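Cell 2 notebook, Vesville
June 8, 2022
Entry: Pawlak arm, bag handling station. Written up by Carola Heitmann, with Braulio on the pendant.

Picked up where Yasaman left off. Her note said the handle grasp was drifting to the left and that she had already swapped the wrist cable in April, so I left the cable alone and started with the fingers.

Power off, air off, lockout on the panel. Took both finger screws out and checked the threads. The left one had hardly any threadlocker left on it. Cleaned both, new drop on each, torqued back to the value on the card inside the panel door. The card is getting hard to read and somebody should print a new one.

Then homed the arm and ran the gripper open and closed 19 times with nothing in it, watching the gap. It came back to the same place every time as far as I could tell by eye. Braulio logged the finger position from the controller and the numbers agreed.
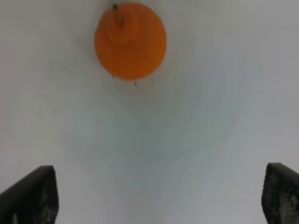

Finger pads are next on the list. I had hoped to get another month out of them, but looking at the wrist view with the gripper open, both fingers have that pale gray mottling across the dark face, and the inner edge of the right one looks a bit ragged. They still hold. Edside has a pair on the shelf and Roswitha will ask them to send it with the next order. Until then wipe them at the start of shift with a damp lint-free cloth. No alcohol, it dries out this material.

Also in the wrist view: dark specks on the tabletop by the orange. The table needs wiping too. I don't know if it's crumbs or fiber.

Wrist camera calibration. Old offset file was from before the cable swap, so it had to be redone anyway. Saved the old one as offsets_old in case we want to go back. Ran the full routine, 101 poses, no rejects this time. Last time we had to throw out a whole block because the lights got switched off at lunch. Put the tape over the switch again please.

Speed for handle picks is now 600 on the override page. It was 2000, same as the transfer moves, and I don't see why anyone would want that near fabric. Dean, if this was you and there is a reason, write it here.

Close force down one step. The handles are soft and don't need much.
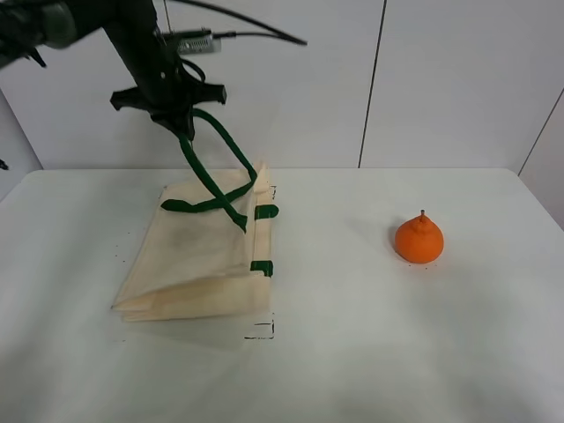
Approach height was the other thing I wanted to sort out. The taught point was set with a stiffer bag from Mostanon and the canvas ones fold lower, so the fingers were stopping short on some picks and catching only the top strand. I retaught it lower and kept the old point in the program as P12B. If the Mostanon bags come back, switch to P12B and check it by hand before running in auto.

Wrist rotation I left as it was. With the handle lying lengthwise down the bag the present angle looks fine to me. Where it lies across, I would like to try a quarter turn, but that brings the cable loop closer to the joint and I want Braulio here when we do it. 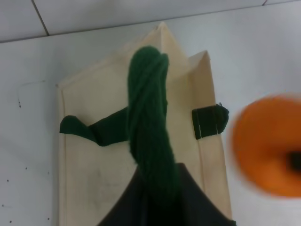

Wrist camera over the bag. Twisted handle running down under the finger, flat green strap crossing behind it.

Two things to remember when teaching from this camera. The finger covers the bottom middle of the view, so don't pick a point there and trust it, jog back and look again. And the flat strap is the same dark green as the handle. The finder can take one for the other. I raised the minimum width in the settings and will watch how it does over the next few days.

Cable check. Moved the wrist through its full range by hand at low speed with Braulio holding the enable. No tight spots. The tie at the elbow had slid down and I moved it back up and added a second one.

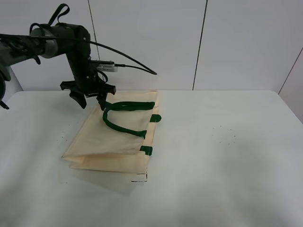

Right finger above the bag, close to the green handle. Cable arcs over the wrist link to the right.

Still open:
Finger pads, waiting on Edside.
Quarter turn test, Braulio and me.
New torque card.
Wipe down the table, both sides of the bag position.
Dean to answer about the override.

Backed up the program and the new offsets to the cell drive. Lockout removed, panel key back on its hook.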